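Stumberg Kitchen Fittings Support
Ticket 1369
Product: Plarden tall pull-out, full extension
Runners: Jumov, soft-close
Site: Mac Suibhne, ground floor kitchen
Category: Drawers and pull-outs / Does not close
Priority: Normal
Status: Closed
Opened: November

Original report

The Plarden pull-out next to the refrigerator stops short of closed and stays there. The gap at the front is 23 mm, measured at the bottom edge of the door panel. It can be pushed shut by hand with some force, but it drifts back out to the same gap as soon as the hand comes off. Soft-close does not engage. The unit was installed in the spring and closed correctly until last month.

Already tried: wiped down the visible part of the runners, emptied the bottom basket, checked for items fallen behind the unit by looking in from the front with the baskets pulled all the way out. Nothing seen. No change.

The kitchen is in use every day, and the gap puts the door panel in the path of the refrigerator door. Please advise.

Support, 9:40

Thanks for the measurement. A gap that comes back to the same figure each time usually means a stop or an obstruction. A failed damper gives a different symptom: the unit closes fully, but it slams.

Please do the following in order and report after each step.

Step 1. Empty all baskets. Try closing the unit. Record the gap.
Step 2. Lift the baskets off their hooks and set them aside. Try again with the bare frame. Record the gap.
Step 3. Check that the catch on the Jumov runner is in the forward position when the unit is open. It is a small sprung piece near the front of the cabinet member. If it has tripped early it will sit toward the back, and the unit will butt against it.

Do not lubricate anything yet. Oil on these runners holds flour and dust and makes the next steps harder to read.

Requester, 11:15

Step 1: emptied. Gap 23 mm.
Step 2: baskets off. Gap 23 mm.
Step 3: catch is toward the back on the lower runner. Upper runner catch is forward. Pushed the lower one forward with a flat screwdriver. It went with a click. Closed the unit and the catch tripped again before the frame reached it. Gap unchanged.

Support, 11:50

The lower catch tripping before contact is the useful part. Something ahead of the frame is reaching it first. Two candidates: the tab on the frame is bent forward, or there is debris in the channel being pushed along by the frame.

Please check the tab first. With the unit fully open, put a straight edge against the front face of the lower frame rail. The tab should sit flush with the straight edge. If it stands proud, send a measurement.

If the tab is flush, the lower channel needs to be cleared along its full length, including the closed section behind the catch. You will have to take the frame out for this. There are release levers on the left and right of the frame, at the bottom. Press both and lift the front before pulling. The frame is awkward without the baskets and it is easy to scrape the cabinet side on the way out, so lay a towel along the floor of the cabinet.

Requester, 14:20

Tab is flush. Have not taken the frame out yet. The right-hand lever does not move. The left one does.

Support, 14:35

The right lever is often held by the leveling screw if the screw has been wound down too far. Back the screw off by 2 full turns counterclockwise and try the lever again. Note the original position with a pencil mark so that the door panel can be brought back level afterward.

Requester, 15:50

Screw backed off, lever free, frame out. Cabinet side not scraped.

Findings in the lower channel, front to back:

- dry rice along most of the length
- a bread bag clip, wedged flat against the catch
- a hard crust of something sugary at the back, probably syrup, stuck to the channel floor

The bottle of syrup was kept in the bottom basket and its cap does not seal well. Bottle moved to another cabinet.

The rice was vacuumed out. Clip removed with tweezers. The crust did not come off dry. A cloth wrung out in hot water and held on it softened the top layer only.
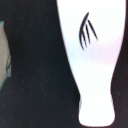 Second pass on the crust, same method, cloth held in place for longer and changed when it cooled. The rest lifted with a plastic scraper. Channel then dried with a paper towel pushed through on the end of a wooden spoon. The catch was reset and moves freely by finger. Frame not refitted yet. Question before doing that: should the channel be lubricated now that it is clean?

Support, 16:10

No. The Jumov runners on this unit are meant to run dry. Let the channel air with the cabinet open until there is no damp left at the back, then refit.

Refit order: rear hooks first, lower the front, listen for both levers. Wind the leveling screw back to the pencil mark. Close the bare frame before any baskets go on. If the catch holds and soft-close engages, add the baskets from the bottom up and test after each one.

Requester, 17:45

Refitted. Bare frame closes fully and soft-close engages. All baskets on and empty: same. Loaded: same, a little slower over the last 100 mm than before the fault. Gap is now zero at the bottom edge. At the top edge the panel sits very slightly out on the hinge side.

Support, 17:55

The slower close under load is within normal range and will ease after some use. The top edge is a panel adjustment, separate from the runner. Loosen the upper panel bracket, press the panel in against the cabinet, and tighten while holding it there.

Requester, 18:20

Bracket adjusted. Panel flush top and bottom. Refrigerator door clears.

Rice is now in a lidded container on the middle level, and the bottom basket has a liner. OK to close.

Resolution

Cause: bag clip in lower channel tripping the Jumov catch ahead of the frame. Contributing: rice and dried syrup in the same channel.
Action: frame removed, channel cleared and dried, catch reset, frame refitted, panel bracket adjusted.
Parts supplied: none.
Note for installation record, Mac Suibhne: leveling screw on the right side was wound down far enough to block the release lever. Check the same screw on the other Plarden units at the next visit.

Ticket closed by requester. Replies to this thread within the warranty period will reopen it.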